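Rullix replacement fingertips, set of 2 pairs – review after 3 weeks on the sock cell

Posted 6th July

Quick one, I have the other arm's cable ties to redo before Monday. Bought the Rullix tips for our two-arm table cell (the one that handles socks and a divided organizer box). Old tips were rounded off at the ends and slid on anything fluffy. Ordered through Halliday, came in a padded envelope, no instructions except a card with the torque on it. Fine. Two screws per finger, hex key not included. Why is the hex key never included.

Fitting took 14 minutes for the first arm. Second arm longer becuase one screw had old threadlocker in it. Heat gun, patience, new screw. Zero the gripper again after you swap, don't skip that. I skipped it. It closed too hard and I had to redo the whole thing.

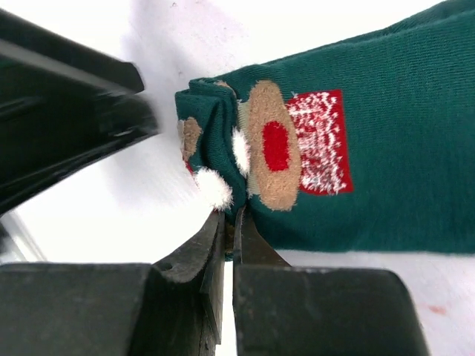

Photo: Fathima Munshi, wrist camera

Grip on knits: good. The narrow tip is what you want for thick holiday socks, it gets a fold between the two points and you don't need to take a huge bite of fabric. The green one has fuzzy patches and white tufts on it and that's the kind of thing I test with now. Plain cotton tells you nothing. Katherine Villca runs the evening shift on this cell and she lowered the close force a notch below the card. Her setting is better, I've copied it over to both arms.

Wear so far: gray scuffing, cosmetic. Lint is the real job. It packs into the inner side of the finger and after a while the fingers don't meet properly. Soft brush at the start of every shift, tweezers for the long fibers. No solvent, the Lorkov set we had before went tacky after alcohol and I'm not trying it again on these. White tabletop helps a lot, you see the fluff before it gets into anything.

Things I don't like. The edges come sharp from the bag, one of them snagged a loop on day one. Few passes with fine paper and it was ok. Also the screw heads are soft, buy spares. And the price, for what is a small pair of parts. The Mino ones are cheaper but blunter, we tried them on socks and they pushed the cuff along the table more than they picked it up.

One more thing that isn't the tips' fault – check your cable slack after you change anything at the wrist. Run both arms to the middle, slow, and look at the arch over each wrist. Ours are purple so easy to spot against the wall. I tie them at points along the forearm and leave the wrist end free, with a loop hanging down by the mounting plate. Tight there and you will be replacing connectors. Then jog out to the box and check the far compartments too, the reach is diferent.
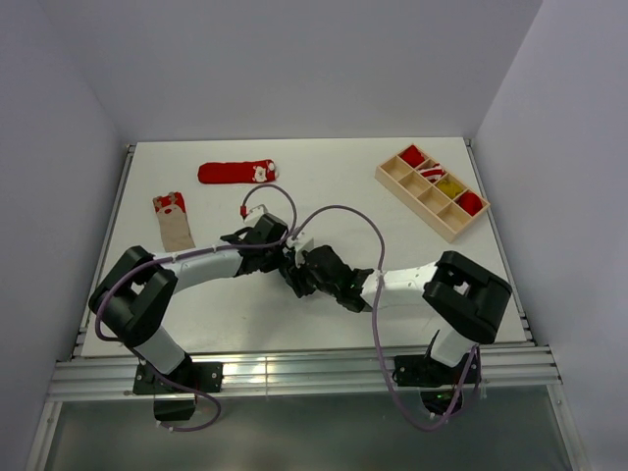
Verdict

4 out of 5. Would buy again, already have the second set in the drawer. Lose a point for the edges and the screws. If you only handle flat stuff save your money. Will update if they crack.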